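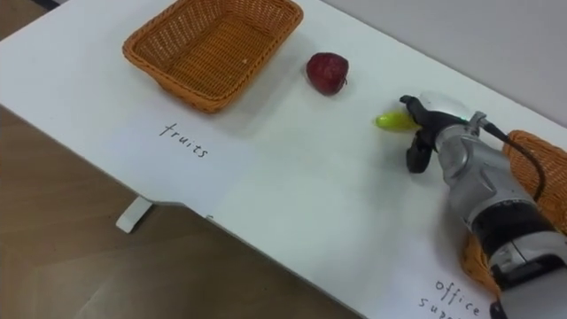 Dratadach arm at the Sallow open day, with the fruit basket at the far end.

Dratadach sorting arm, reviewed from the visitor side of the table
Posted Dec 15, 2023

So I finally made it to the open day at Sallow! I missed the September one and have been grumpy about it ever since. Tickets were $10, parking was free, and I got a good long time at the Dratadach table, which was the one I'd come for. I don't own one of these and I'm not about to, so take this as a review from somebody who watched it work for most of an afternoon and asked too many questions.

The job

Sorting. Fruit goes in one basket, office supplies in the other, and the names are just written on the white tabletop in black marker. I loved that (my own kitchen could use the same treatment). The baskets are regular orangey wicker ones, the sort you'd put bread in. Gopinath Unnithan was running the table and he let people call out which thing it should go for next, which got the kids in the front row very worked up.

How it handles fruit

Pretty well! There was a red apple, which I'm fairly sure was plastic, and a little yellow-green thing that my neighbor in the crowd called a lime and I called a lemon. The arm takes that one right at the fingertips, and I held my breath every time it went up. It dropped it once while I was there and the thing rolled a good way before Gopinath caught it. The banana was slower. The hand came in, backed off, turned a bit and tried again. I timed one banana at nearly 20 seconds from start to basket, and my sister would have eaten it by then.

The tape

My favorite part of the whole visit was the roll of yellow packing tape. It lies flat, it's thick and shiny, and I figured the hand would try to grab it around the outside like I would. Nope, one black finger goes straight down into the hole in the middle. I asked whether somebody had taught it that and got a long answer about practice runs, 200 of them for the tape alone. I followed maybe half. It did let go of the roll a little early on one try, but the pickup itself looked good every time I saw it.

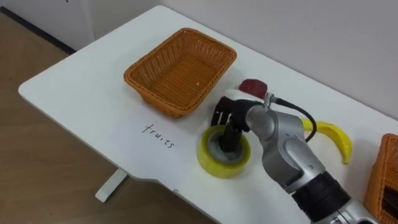
Noise, looks and manners

Quieter than my blender by a mile. You get a low whir when it swings and a click at the end. The body is smooth silver-gray and the hand is black, and I think it's nice looking, although there's a black cable looping up off the wrist that I kept wanting to tuck in somewhere. It stops when someone leans over the table, too. I know because I leaned over the table.

What I didn't like

The line, mostly. And there was no stool anywhere, and my knees are what they are. I'd also have liked messier stuff on the table, because my own junk drawer doesn't come spread out like that. The Pludach booth next door had a bin of loose pens and I wish they'd shared.

Would I go back?

Yes, and I'd bring my dad. Go early if you can, the crowd at the Dratadach table was 13 deep after lunch. The Gounder coffee cart is by the side door and only takes cash.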